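Planning the Cell Budget: Notes for Session 3

Handout by Leonie Prantl, Flaltirstead evening course

Okay, last time we got as far as the arm, and I could see a few of you already adding up the total in your heads. Please don't! The arm is the line everybody remembers, and then the small stuff around it quietly eats your money (fingers, screws, fixtures, something to bolt them to, and a spare of whatever you're going to bend first).

So before you ask anyone for a quote, write down the parts you want to handle. Shape, size, how much room there is beside them. Fingers that have to reach into a notch are a different purchase from fingers that only pick up cubes from the top.

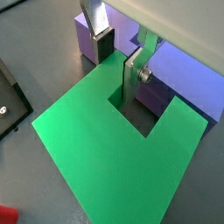 My own rule is to put fingers in the budget twice. You buy one set, you learn what you should have bought, and you buy again. Dalibor Tichý thinks I'm being gloomy, but I've done it three times now and I have never had a set left over.

Now the worked numbers. Say Trotell quotes you 710 for a pair of fingers, and the delivery time is 43 days. If your course starts in January, count back from there and order the second pair along with the first. Waiting costs you more than the spare does, believe me.

Next, practice parts. Colored blocks, pegs, pieces with holes and recesses that go together: they're cheap to buy and easy to forget. Put them on their own line, and add a box to keep them in. 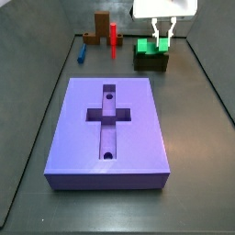
Cameras come after that. Decide where they'll be mounted before you order any side panels, or you'll be drilling new holes later (ask Selma Hodžić about hers).

For next time: read the Bratano price list, pages 3 to 19, and bring a one-page budget. Pencil is fine. Leave the last column blank, we'll fill that in together.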